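4.2 Workshop setup and trials

The arm was mounted on a bench in the Nornard shared workshop and run with the Viritz control scripts described in Section 3.

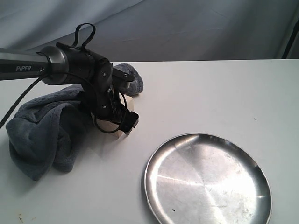
Figure 3. PiPER arm with parallel gripper over a small wooden block; towel and steel plate on the table.

We kept the parts cheap and easy to replace. The backdrop is plain fabric, and the cables run outside the arm so that a member can swap one between sessions. We recorded 300 trials, 100 of them with the towel on the table. In that set the gripper missed the block 46 times, mostly when a fold lay close to it. Glare from the plate caused 2 false detections – both under the evening lights. Lowering the approach speed did not change the miss count.

Contact: Nernira workshop notes | © Nernira | Back to top

Comments

dao_bench: Did you try a matte plate? Ours gave the same trouble in December.

kfold: Which finger pads were used for the towel set? I can't find it in Section 3.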